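Gripper and Wrist Camera Comparison: Progress Report
Submitted to: Mathias Reisinger, Siko program office
Prepared by: Yaw Dogbe, Drinddale
Date: 30/10/2025

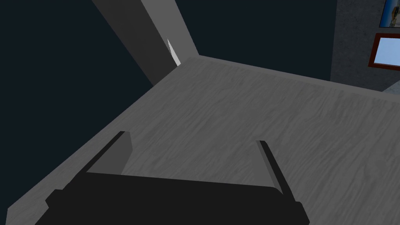 Figure 1. Wrist view in simulation, parallel gripper open over the bare tabletop.

Scope of the period

Work covered the simulation stage of the comparison between the Hapeta parallel gripper and the Lultham parallel gripper. Both were run on the same arm model with the same controller. The hardware stage has not started.

Work completed

The model of the Hapeta gripper was rebuilt from the supplier's drawings. The earlier version had simplified finger geometry and gave contact points that did not match the physical unit. The Lultham model was usable as delivered, apart from the joint limits, which were entered by hand.

A total of 3,000 simulated grasps were run, split evenly between the two grippers. Object poses were drawn from the same seed list for both. Grasp width, approach angle and contact force were logged for each attempt, along with the wrist camera stream.

Three camera pitch settings were tried. At the steepest, the gripper housing hid too much of the approach area. At the shallowest, the fingertips left the view when the gripper closed. The middle setting, 45 degrees, keeps both fingers in view through the full stroke and has been adopted for all later runs.

Results to date

The Hapeta gripper did better on flat objects, mainly on low approaches where the fingers come close to the table. The Lultham gripper did better on round ones. The difference between the two is smaller than the difference between controller gain settings, so the gains were frozen before the final batch and the earlier batches are reported separately in the data package.

Dark backgrounds remain a problem for the depth estimate. Where the table edge meets an unlit area, the estimator places the edge too far back. The error was the same with both grippers and does not affect the comparison, but it will have to be dealt with before the hardware stage.

Problems and changes

Simulation time per batch was underestimated in the plan. Contact solving at the fingertips is the main cost. The time step was reduced after slip was seen in grasps that should have held, and this added 6 working days. The delay was absorbed by dropping the soft fingertip variant from this period — it can be added later if the program office still wants it.

Next period

Mounting plates for both grippers are on order and are due in November. When they arrive, 2 test sessions are planned on the bench arm, one per gripper, using a reduced object set. The acceptance limits for position error are still open and need a decision from the program office before the first session.

No change to the budget is requested.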